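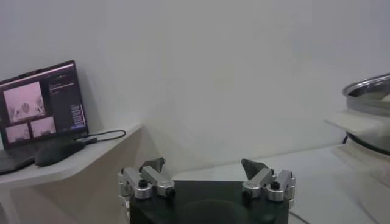

Figure 3. View from the wrist camera with the gripper open at the home workstation. The two fingertip pads are in the lower part of the view, with the operator laptop on the left.

3. Hardware and Workspace

3.1 Gripper

The gripper used in all trials is a two-finger linkage design assembled in the Plallside shared workshop. Each finger is a chain of machined aluminum segments joined by cylindrical pivots and ends in a dark gray wedge-shaped pad. The two fingers mirror each other and close toward the center line of the base. In Figure 3 the pads tilt inward with a gap left between them, the pose we call "ready" in the rest of the paper.

We tried two earlier versions. The first used printed fingers, which flexed under load and let the pads twist against each other. The second used the present linkages but was driven by a smaller motor that stalled on anything wider than a mug handle. The current version keeps the linkages and replaces the motor with a Skillix geared unit mounted in the base. The change added 48 grams to the wrist, within the payload limit of the arm, but it meant retuning the joint gains before any data could be recorded.

Wear showed up first at the outer pivots. After 280 episodes the left finger had enough play that the pads no longer met squarely. We shimmed both outer pivots and repeated the alignment check described in Section 3.3. Episodes recorded between the last good check and the repair were kept but flagged, and they are left out of the results in Section 5 unless stated otherwise.

3.2 Camera placement

The wrist camera sits behind the gripper and looks forward over its base. We chose this position over a side mount after a short comparison in April. The side mount gave a clearer view of the object during the final approach but lost sight of the far finger whenever the wrist turned. From behind, both pads stay in view, and the policy can compare their position with the object directly.

The cost is that the base takes up the bottom center of every image. We considered cropping it out and decided against it. A fixed crop also removed part of the pads, and the base gives a steady reference that makes a shifted camera mount easy to spot. Objects close to the wrist can blur when the arm moves, as at the right side of Figure 3, and we made no attempt to correct for this in software.

3.3 Workspace and operator station

The arm works over a white table against a plain white wall. The operator laptop stands on a white surface to the left and shows the camera feeds in one window — a large feed at the upper left, two smaller ones beneath it, and a side panel on the right. The feeds have a pink tint on the laptop display. Color correction is applied later, when episodes are exported, so that the recording software does as little work as possible while the arm is moving.

The plain background has an obvious drawback. Pale objects are hard to separate from it, and polished metal ones pick up reflections from the table and the lights. We kept metal kitchenware in the object set anyway, as it is common in homes and a method that only handles matte objects would be of little use there.

Before each recording block the operator runs a short alignment check. The gripper is closed on a flat gauge, opened, and moved to the ready pose, and the pad positions are compared with stored values. If either pad is off by more than the set tolerance, recording does not start. Cables are checked at the same time. One lost episode was traced to a loose connector, and the routing was changed on 2nd August to leave more slack at the wrist.

3.4 Data recorded

The full set contains 2,754 episodes, of which 1,000 were recorded at the Hallbridge site with a second copy of the gripper. Both sites used the Lumbao recording software with identical settings. The second gripper was built from the same drawings, but its pads came from a different batch of rubber and are slightly softer. We did not correct for the difference. Section 5.2 reports results for each site separately.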